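Workshop notebook, Drunthorpe
Tuesday, December 23, 2025
Clips, and the state of the sorting table
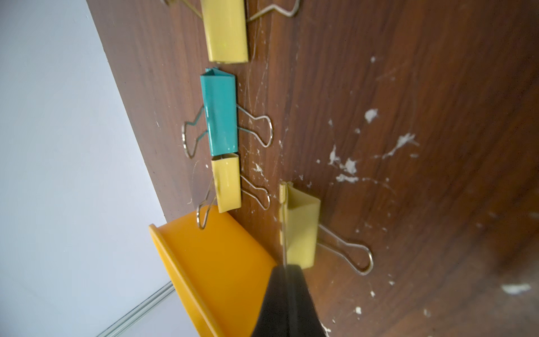

Last proper day before the break, so I'm doing the small stuff. The binder clips have been living all over the place since we finished the Jeltis catalogues and I wanted them back in their tubs before we lock up.

Sorting by size first, colour second. We tried it by colour in winter and it was no use, you'd go for a clip to hold a thick stack and come up with a little one. Yellow ones go in two sizes. Teal kept with the yellow for now, we don't have enough of them to bother with their own tub.

Count for the reorder: 203 clips all up. The sheet from the last stocktake says 210, so seven short. I'd guess they went out on the proofs to Cludville and haven't come back. Not chasing them this week.

Bent handles: 17 put aside. Most will squeeze back into shape with pliers. If the wire pops out of the body when you pinch it, bin it. The coating is getting speckly on some of the yellow ones. Doesn't affect the grip. I wouldn't use them on anything with a white cover until we've tried one on scrap and left it overnight.

Handles: fold them flat before they go in the tub. They tangle otherwise and you pull out a whole handful at once.

Table. The dark reddish-brown top has picked up more fine scratches and there are whitish smudges that I'd like to try a damp cloth on, then a bit of furniture polish if that does nothing. The white paint is another matter. It's dried on, flecks and streaks and one bigger blotch. Going to try a plastic scraper with warm water and dish soap on one small fleck first. No metal blades please, and no thinner, I don't know what the finish is. If it won't shift we leave it. It's a sorting table.

Drop sheet goes down next time anyone paints near it. Old ones are in the bottom cupboard under the Brunner press.

Paper: one full packet of 200 sheets left of the heavy cream, plus an open one. Enough to start the January job, not enough to finish. Order with the clips.

To do when we're back:
pliers on the bent ones
label the tubs, both ends
scraper test, write the result in here
ask Cludville about clips
look for the other tub lid, still missing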